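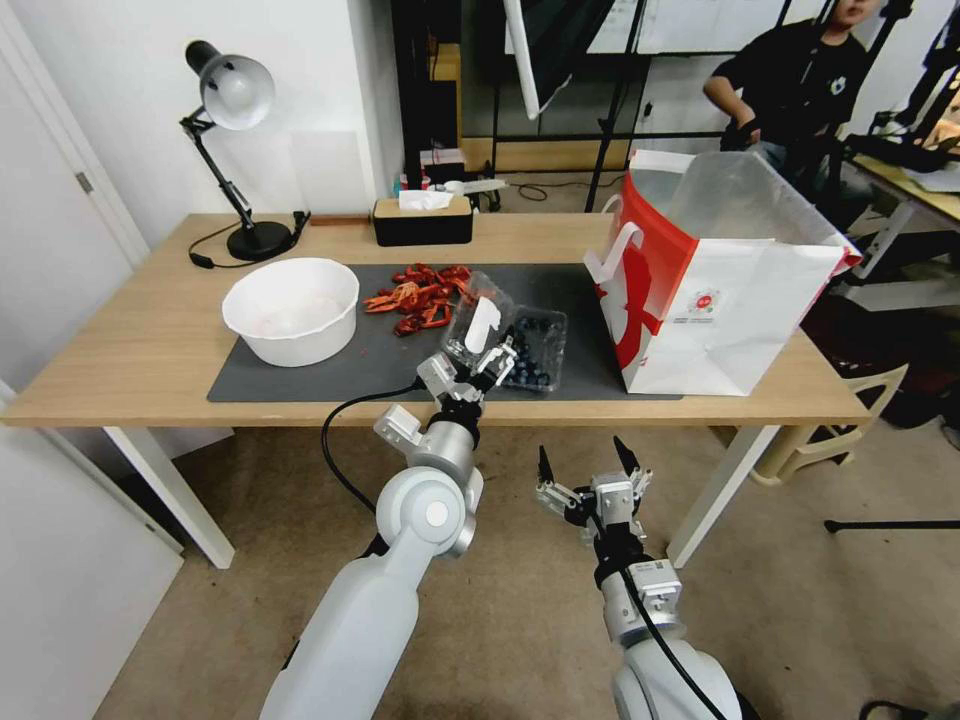 ## Teaching a two-armed robot to clear up after a meal

*Friday, May 31, 2019*

I've been driving the arms at our Lurwood workspace for a while now, and clearing a table is still the task I'd give anybody as their first real one. You get a wide bowl, a heap of crayfish shells, clear plastic boxes and a big paper bag, and every one of them wants a different kind of touch. So, this is how I go about it – steal whatever you like.

### Before you touch the controls

Lay everything out on the mat and try the job with your own two hands first. I do it sitting on my left hand, because that's what driving one arm feels like! Then write the steps on a scrap of paper in the order you'll do them, and stick to that order for the whole session. I once swapped two steps halfway through a set at Hustport and had to throw out 18 recordings.

Put the bag where the arm can get over its rim without stretching. Open it wide and fold the liner outward if it has one.

### Picking up clear plastic

A clamshell container is the fussy one. With the arms I use, the left gripper has boxy fingers and the right one has thin pointed tips, and I like the boxy side for anything with a rim.

1. Come in low from the front edge of the mat.
2. Close slowly until the plastic just starts to give, then stop. Squeeze any more and the lid pops.
3. Lift one side first and wait a beat.
4. Look at what's next to it. A punnet of blueberries is very easy to drag along or tip over.
5. Now lift the rest of the way and carry it across, nice and high.

Keep the other arm open and parked in front of the table while you do this. If it's hovering over the mat you'll forget about it (I have, many times) and knock something.

### The driving itself

- Move at the speed you'd use with a full cup of coffee.
- If you miss a grasp, back off and try again in the same recording. I keep those. The Zürcher notes I learned from say to delete them, and I think that's wrong.
- Watch your cables. Mine loop out near the wrist, and I check that loop each time I send the arm out to the side.
- Take a break every 5 runs. My thumbs insist.

### How many is enough?

For the container alone I recorded 86 good runs, at around 40 seconds each. The shells need more, so I leave them for a separate session and use the pointed tips. Shift things a little between runs – turn the bowl, slide the punnet over, spread the shells differently.

I'll put up my settings for the Pultby controller in September, once I've stopped changing them.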